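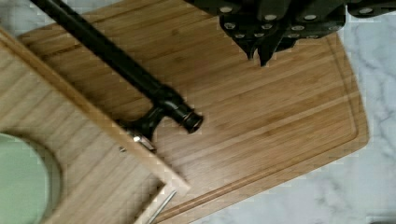 **Bamboo boards on marble: does the juice groove do anything?**

**crumbtray** wrote:

I'm trying to settle an argument in my house. We have white marble counters and a big bamboo board with a groove cut near the edge. It lives on the counter full time. My other half says the groove keeps liquid off the stone. I say it holds a couple of spoonfuls and then you have a mess anyway, plus a channel to scrub. Has anyone seen a groove earn its keep?

Also looking at the Harms board for $165. The product page says the bamboo "naturally resists staining." I have doubts.

**pelicanroad** wrote:

$165 for bamboo is silly. Bamboo is grass and glue. I've had mine for 6 years, it was a wedding gift, and it has beet stains that will outlive me.

The groove is fine for a tomato. For a roast, forget it. Put a rimmed sheet pan under the board and stop worrying.

**twice_baked** wrote:

Disagree about the groove. I carve a chicken on mine every Sunday and it catches most of what runs off, as long as the bird has rested. People who say grooves don't work are cutting too soon.

The stain claim is marketing, I'll give you that.

**crumbtray** wrote:

> as long as the bird has rested

So the resting works and the groove gets the credit. That's sort of what I suspected.

**twice_baked** wrote:

It's both. Try it on a flat board and get back to me.

**gravelpit** wrote:

I'd worry less about the groove and more about leaving the board flat on marble all the time. Water gets under there and sits. I lifted mine after a long weekend and found a dull patch in the shape of the corner. I still can't say if it was water or the lemon I'd been cutting, but either way it's there for good unless I pay someone to polish it.

Stand it on edge to dry. You can get little rubber feet too, though mine fell off.

**pelicanroad** wrote:

That was the lemon. Plain water doesn't etch marble. Acid does.

**gravelpit** wrote:

Maybe. I wiped up the lemon right away, or thought I did.

**crumbtray** wrote:

OK, so what about sealer? The shop in Fasville that did our counters sold us a bottle of Soritz and told us to reseal every 18 months. Does it stop etching or is that another nice story?

**pelicanroad** wrote:

It slows stains down. It won't stop etching, whatever the label says. Oil and wine soak in, so sealer helps there. Lemon and vinegar go after the surface itself.

**hingeless** wrote:

Been reading along because I have the same marble question in a different spot, behind the faucet.

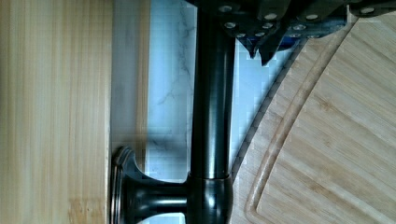 We went with oil-rubbed bronze, and I was told two things when we bought it. One, the finish hides water spots. Two, it's "living" and will change over time, so anything that goes wrong with it is apparently a feature. The spots part is half true. On the pipe you have to look for them. Around the flared base they dry in the rings, and I go in there with an old toothbrush.

What bugs me is the stone. Dark metal next to white marble shows you every splash and every bit of crust. I don't know if chrome would have been any better.

**twice_baked** wrote:

Chrome would have been worse on the faucet and the same on the stone. Don't use vinegar on that crust, by the way, no matter how many cleaning blogs tell you to. Same reason as the lemon.

**hingeless** wrote:

Too late for one small spot. I've moved on to Futadmont stone soap, which as far as I can tell is dish soap with a nicer bottle. Works the same. Costs more.

**gravelpit** wrote:

Dish soap leaves a film if you use it every day. That was my experience, anyway. I'd stay with the stone soap.

**pelicanroad** wrote:

It leaves a film if you don't rinse.

**crumbtray** wrote:

So far I've got: skip the fancy board, stand the old one up to dry, rest the meat, and keep acid off the counter. The groove is still a tie, 2 posters on each side if you count the person I live with.

Going to carve something on a flat board next weekend with a towel under it. Will post how much ends up on the towel.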